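Home | About | Our work | Benches | Jobs | Contact

3 min read

About Rosulex

We take in returned goods and get them ready to go out again. Toys, kitchen bits, hand tools, odd sets with half the parts gone. Sort, check, pair up, pack. We started as one room behind the Drosetti warehouse and still rent from them – same landlord, same terrible parking.

Last year 2,630 boxes came through. A lot of lifting, turning over and putting down again. By the afternoon people's wrists hurt and the mistakes crept in. So we put in arms. Two to a bench, working as a pair on the big awkward things that want a hold at both ends.
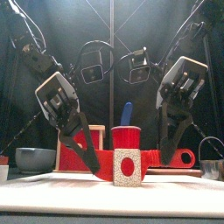

What changed for the staff, since everyone asks at interview. No jobs went. 31 people before, 31 now. The work is different though. Less picking up, more looking. One person minds a bench, sets out the pieces, watches, stops it when it needs stopping. There's a pause button on a lead and you are allowed to use it. Use it as much as you like. No one gets told off for a slow morning.

Some of the team didn't like it at first and said so. Fair enough. Standing beside a machine all day can be duller than doing the job yourself, so we swap round every two hours – bench, packing, desk. That came from the packing side, not from the office. Pay went up a grade for anyone trained on the arms. Training is three days, paid, in normal hours. You don't need to know computers. You do need patience.

Things still done by hand: anything sharp, anything torn, anything with a note left inside it (we get alot of those). Final check is always a person, and their initials go on the slip.

We call the bench setup Clondik, after the road the first one was bolted together on. The name stuck, sorry.
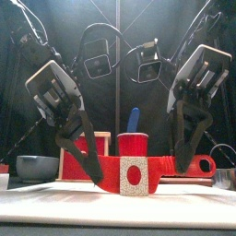
Drosetti Yard, Feb 9, 2021

Quick update to this page as the old one was well out of date. Three benches running now. The Onishi contract is signed, so mixed tool and kitchen lots from July, and we will need more bench minders before then. Part time is fine. School hours fine too, ask.

Break room has moved upstairs. It is quieter up there, you can't hear the motors, and the kettle is new. Lockers to follow when the joiner turns up.

Visits: schools and other firms welcome, small groups, flat shoes please. Ring the front desk on extension 203 and leave a mesage if we're all on the floor. We do ring back – usually after four.

Share | 31 shares | 3 comments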